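Visit report: Liletti bearing and bushing plant, Lellbridge
April 2026

Four of us from the maintenance group went to Lellbridge for the supplier open day: Trinh Từ, Quang Vũ, Lâm Khương and me. Our interest was sintered bronze bushings, which we buy for the conveyor rollers on the Jindow line and which have been wearing out early on the wash-down side.

Parking is behind the dispatch building. Visitors sign in at the north gate and are issued safety glasses and heel straps. The tour starts in powder storage. Drums are held in a room kept at low humidity, and each batch is sampled for flow rate and apparent density before release. Pauline Rowbotham, who runs process engineering, took us through the press hall. The presses are mechanical, with floating dies. The plant has 64 of them. Tool changes are done between shifts, and the first parts off a new setup are checked for height, outside diameter and green density before the press is left to run.

Sintering is done in mesh belt furnaces under a reducing atmosphere. We were shown the belt speed log for furnace two, which had been slowed in June last year after a run of parts came out with low radial crush strength. Lâm asked for the log pages covering our own batches and was told they could be sent on request.

Parts then go to sizing, where they are pushed through a finishing die to bring the bore into tolerance, and from there to vacuum oil impregnation. Oil content is checked by weight on a sample from each basket. The standard fill is a mineral oil. A synthetic is available at extra cost, with a minimum order of 1,598 pieces. 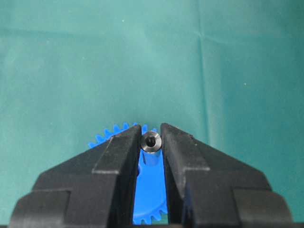
Metal bushing with a blue plastic gear behind it.

The afternoon session covered fitting and wear. Khải Đồng presented results from a customer, Văn, who runs small gear reducers in a bottling hall. Their bushings had been pressed in with a plain drift, which closed the bore unevenly. After a change to a shouldered mandrel, mean service life went from 194 to 1,229 hours on the same shaft. Shaft hardness and finish were not altered. The slides did not give the load, and I have asked for it.

Other points noted:
Housing bores should have a lead-in chamfer, free of burrs.
Bushings should not be washed in solvent before fitting, as it draws out the oil.
Spare stock should be kept in the sealed bags, away from cardboard, which takes up oil.
Reaming after fitting smears the surface pores and is not advised.

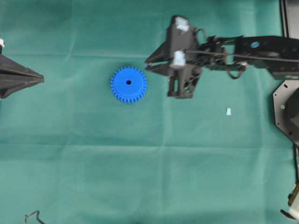

Can a sintered bushing be re-oiled once it has run dry?
Only if the bore is undamaged. Remove it, clean off any debris, and soak it in warm oil of the original grade, preferably under vacuum. If the bore is scored or glazed, fit a new one.

Quang will check our press-fit tooling against the mandrel drawing in the handout. I am to request a quote for the synthetic fill.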